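Tanoli Back Issue Exchange: Frequently Asked Questions

142 shares

We use cookies to remember your want list and your login. Accept / Manage settings

Last revised 22 October 2021, after the business with the trading cards.

What can I list?

Comics, original comic art, magazines with comics in them, and the odd spinner rack if you can stand the shipping. Trading cards have their own site, where they are very happy and from which they should not stray. Coverless copies are fine. Copies that are mostly cover are also fine, provided you say so in the title and not in the ninth photo.

How many listings can I have up at once?

50 on a free account. Paid members can go higher, and the current record is 729, all of them the same romance title from the same warehouse find. He has sold two.

Do I have to use the grading scale?

You have to use a grade. We'd like it to be one that exists. "Near Mint except for the bottom half" isn't on the scale, and neither is "Fine for its age." The book doesn't get points for being old. If you're torn between two grades, pick the lower one and enjoy being thanked for it.

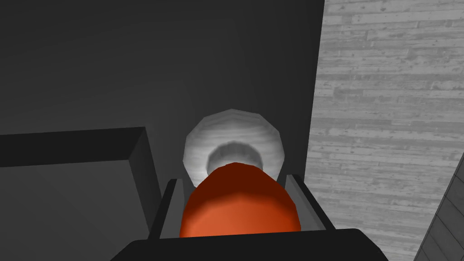
Does a detached staple have to be disclosed?

Yes. So do rust, tape, trimmed edges, clipped coupons, color touch, and any name written on the first page in ballpoint, even if it's a lovely name. Spine roll must be mentioned if a buyer could notice it without being told where to look. Missing centerfolds go in the title. We had a long argument about this in February and we aren't having it again.

What does "first take" mean?

The first person to post "take" in a sale thread gets the book at the asking price. "Take if still available," "leaning take," and "take pending wife" are conversation. A take posted in the thread beats an offer sent by private message, whatever the clock on your phone says.

Can I make an offer below the asking price?

If the seller has ticked Offers Welcome. If the box isn't ticked, the price is the price, and writing "what's your best on this?" underneath will not tick it.

How should I pack a single issue?

Bag, board, then two stiff pieces of cardboard larger than the book, with the corrugation running in different directions. Tape the cardboard to itself and never to the bag. Fold the end of the tape over so the buyer has a tab to pull. The Ridine mailers we sell in the supply shop fit modern and Silver Age sizes. Golden Age books need the wide one, and no amount of determination will change that.

A cereal box is not cardboard for these purposes. Several of you have asked.

Who pays if the package is damaged?

The seller, up to the moment of delivery, which is why the seller gets to choose the insurance. Open a claim within two days and keep the packing. Once a book has been in your hands for a month, the crease is yours.

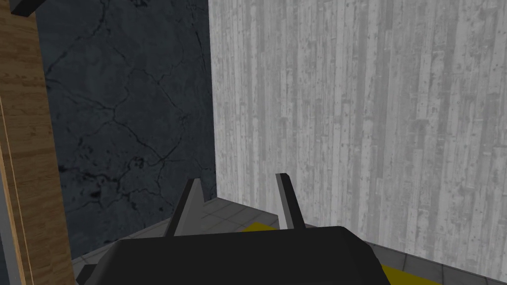 Graça Falcão would like it added that keeping the packing means all of it, tape included, and that she lost a perfectly good claim on a horror lot by being tidy on recycling day. She also wants buyers to write down the condition of the outer box before cutting it open. We agree with her on both counts and have changed the claim form to match.

Can I ask for more scans?

Of course. Front, back, centerfold and inside covers are reasonable requests for any book over $53. Asking for every page of a reading copy is called reading.

What is Altari, and why is it on my invoice?

Altari is our payment handler. The charge will show up under that name, so please check before calling your bank and reporting a theft of precisely what you paid for a run of westerns.

How do want lists work?

Add a title and issue number, set the lowest grade you'd accept, and you'll get an email when a match is listed. Leave the issue number blank and you'll get an email for every issue. Some people do this with the talking-animal titles and then write to us about the emails.

Can you tell me what my collection is worth?

No. The Cloltico price archive is open to all members and lists past sales by grade. Use sold prices. Asking prices mostly record how people feel.

How do I dispute feedback?

Write to Wajid Chaudhry through the contact form with the sale number and a short account of what happened. Short has a meaning here.

Was this page useful? 31 comments

Get the weekly new listings by email. Sign up

Contact | Terms | © Tanoli Back Issue Exchange | Back to top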